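Gearing for the Zivaddale climb?

I've signed up for the Sindance ride in August (my first long one!) and it goes over Zivaddale, which I hear hits 16 percent near the top. My lowest gear is a 34 front, 28 back. Am I going to be walking?
Anouk Stevens

Depends on your legs, but I'd fit a 32 at the back. I did it on a 28 and had to stop four times, no shame in it. 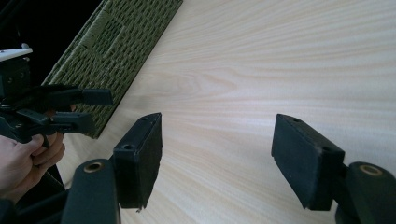 Wood grain on the tabletop

Eat before the climb too, there's nothing up there.
Eckhard Steinbach

just walk the steep bit lol, everybody does
Rusta

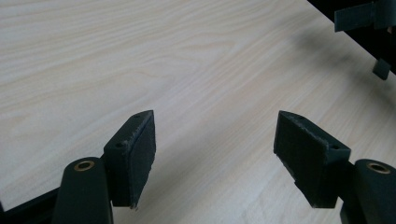
Will I need a new chain with the 32?
Check it on the big ring and biggest cog first, and if it's tight there, get a longer one.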